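Service Robotics, Unit 3: Chores
Handout for the second session

What this session covers

The question for today is whether a machine can do ordinary chores in a home or on a small shop floor, to a standard that somebody would pay for. We leave aside car plants and large warehouses, where the work has been arranged to suit the machine. We also leave aside robot vacuum cleaners, which do one job and avoid everything else.

A working definition

For this module a chore is a task that is short, repeated, dull, and done in a place shared with people. Wiping a worktop is a chore. So is putting screws back in the right bin at the end of a shift. Most chores involve picking something up, and most of the trouble starts there.

When you read a claim that a robot "can" do a chore, check the following before you believe it:

Who put the objects out, and were they put out the same way each time?
Was the task done from start to finish without a person stepping in?
How long did it take, and how long does a person take?
What happened when it went wrong?

The fourth point is usually missing from published work. A person who drops a spoon picks it up. Many systems carry on as if they were still holding it.

Simulation and the real room

Most of you will do the coursework in simulation, and it is worth being clear about what that gives you. You can run a task overnight, reset it instantly and break nothing. You also get exact positions for every object, which no kitchen will ever give you.
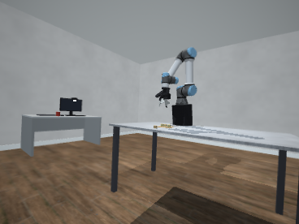
Picking up small parts is the standard first exercise, and it is easy to underrate. The arm has to find the part, choose where to hold it, come down without knocking its neighbour, close, lift, and keep hold. Each step depends on the one before. Parts lying close together are harder than parts spread out, as there may be no room for a finger between them. Look at the elongated piece and the small block on the white table: with a two-finger gripper coming from above, the direction in which the fingers open matters as much as the position of the hand. Turn the wrist the wrong way and one finger comes down on the other part. A mug like the red one on the desk sets a different problem, with a handle, a rim and a hollow middle, and a choice between them that depends on what you mean to do next. Put that mug on the table, half full, and the task changes again.

What simulation leaves out is mostly contact. Friction, soft materials, liquids and worn surfaces are all modelled roughly or not at all. A grip that holds every time on screen may slip on a real block with a bit of dust on it. You can vary the friction and the lighting between runs to make the system less fussy, and you should, but this does not replace a trial on real objects.

The Dalik exercise

Dalik is the practice set we use for marking. Each group runs 200 pick-and-place attempts in simulation and reports the number completed, along with a short note on every type of failure. Do not report an average over your best runs. If you changed a setting halfway through, start again.

A group with a modest score and a good account of its failures will be marked above a group with a high score and no account. Keep your logs.

Where things stand

Sorting rigid parts at a fixed bench: yes, if the range of parts is known and the lighting is steady. Small workshops do buy this.

Loading a dishwasher: in demonstrations, slowly. Stacked bowls, cutlery and wet glass all cause failures.

Folding washing: possible for towels and plain shirts. A mixed basket is still hard.

Tidying a room: not to a useful standard. The machine has to know where things belong, and households do not agree on that even among themselves.

There is a case for saying that shop-floor chores will come first – the bench stays put, the parts are known, and someone is on hand to clear a jam. Homes have none of these. Cost matters too. A firm can set the price of an arm against wages, while a household sets it against twenty minutes of its own evening.

For next time

Read the Skesham notes on grasp failure, sections 2 and 3. Bring one chore from your own home or workplace, written out as separate steps, with a mark beside each step where the object could move, bend or spill. One side of paper is enough. Lab accounts open at 2 p.m. and groups should be settled before then.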